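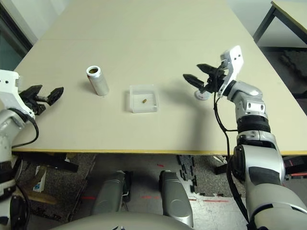
Neun Cent mehr pro Dose, und dafür soll ich mein Leergut jetzt durch den halben Ort schleppen? So fragte Wendy Pickering gestern Abend in die Runde, und damit war der Ton für die Versammlung in Rirnitz eigentlich schon gesetzt. Ich saß ziemlich weit hinten, neben der Heizung, und habe versucht, mitzuschreiben — was bei dem Durcheinander gar nicht so leicht war.

Also, worum geht's? Der Getränkemarkt Fothergill am Prarer Weg nimmt ab dem 3. Februar 2018 kein Leergut mehr an. Der Laden selbst macht erst im Frühjahr zu, aber der Rückgabeautomat im Eingang ist kaputt und wird nicht mehr repariert. Wer Pfand zurückhaben will, muss bis auf Weiteres zum Markt an der Umgehungsstraße, und da fährt von der Siedlung aus der Bus genau drei Mal am Tag. Mit dem Auto kein Problem, klar. Aber ich kenne in meiner Straße etliche Leute, die keins haben, und die stehen dann mit ihren Tüten an der Haltestelle, bei dem Wetter!

Das mit den neun Cent muss ich kurz erklären, weil es an unserem Tisch auch keiner gleich verstanden hat. Fothergill hat im Oktober die Preise für Limo und Bier in Dosen angehoben, mit dem Hinweis, die Rücknahme sei so teuer geworden. Jetzt fällt die Rücknahme weg, der Preis bleibt aber. Güven Akgül wollte wissen, ob das Geld wenigstens bis zur Schließung wieder runtergeht. Die Antwort vom Markt kam schriftlich, wurde vorgelesen und war sehr lang, und am Ende stand drin, man prüfe das. Na ja.

Interessanter fand ich den Vorschlag, der danach kam. Der Dorfladen Prerkero, den die meisten von euch vom Brötchenholen kennen, würde eine Annahmestelle einrichten, von Hand, ohne Automat. Yaowalak Kaewkla hat das ausgerechnet und auf einem Zettel mitgebracht: 690 Euro bräuchte man für Regale, Säcke und eine ordentliche Beleuchtung im Nebenraum. Zusammengekommen sind an dem Abend immerhin schon Zusagen für fast die Hälfte, und das, obwohl vorher so geschimpft wurde (mich hat das ehrlich gefreut).

Ganz ohne Gegenwind ging es trotzdem nicht. Mervyn Kettle wohnt direkt über dem Nebenraum und hat keine Lust auf Geklapper am Abend, was ich gut verstehen kann. Man hat sich dann darauf geeinigt, dass nur vormittags angenommen wird und keine Glasflaschen, also erst mal bloß Dosen und Plastik. Bradley Cheetham hätte lieber gleich alles dabeigehabt, Kisten auch, aber dafür ist der Raum schlicht zu klein. Über Glas will man nach einem halben Jahr noch mal reden.

Abgestimmt wurde per Handzeichen, mit 21 Stimmen dafür und drei dagegen. Start ist, sobald das restliche Geld da ist und die Gemeinde ihr Okay für den Nebenraum gegeben hat. Einen Termin dafür wollte am Abend niemand nennen, und ich rate jetzt auch keinen.

Wer etwas dazugeben möchte: Bei Prerkero liegt an der Kasse eine Liste aus, da könnt ihr euch eintragen, auch mit kleinen Beträgen. Und bitte die Dosen nicht zerdrücken — ohne lesbares Pfandzeichen dürfen sie im Laden nicht angenommen werden. Öffnungszeiten für die Annahme hänge ich hier an, sobald ich sie habe.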